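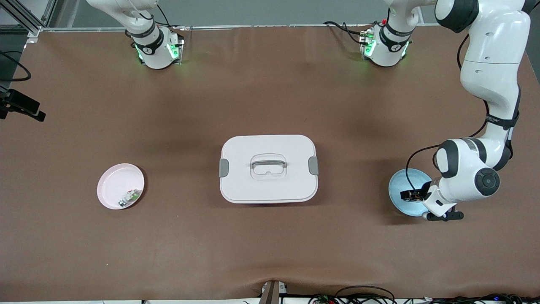

Tema 4. Doctrina social y economía: el principio del destino universal de los bienes

Apuntes para la sesión del martes, 8 de octubre de 2024

Punto de partida: Rerum novarum (1891). León XIII defiende la propiedad privada, pero le reconoce una función social. Quadragesimo anno (1931) añade el principio de subsidiariedad.

Conceptos que hay que manejar
- Salario justo: suficiente para el trabajador y su familia.
- Propiedad y uso: distinción que viene de Tomás de Aquino.
- Cuerpos intermedios: sindicatos, cooperativas, mutualidades.

Caso práctico: la cooperativa Anedia
Tiene 752 socios y una aportación inicial de 100 euros. Cada socio dispone de un voto, sea cual sea su capital. El fondo social concede préstamos de hasta 1.000 euros sin interés. Comparar con Hamico, sociedad anónima del mismo sector, donde se vota por acciones.

Para la próxima clase, leer las 11 páginas del dossier y traer por escrito la respuesta a esta cuestión: ¿en qué se separan subsidiariedad y simple descentralización?

El comentario de texto se entrega en noviembre.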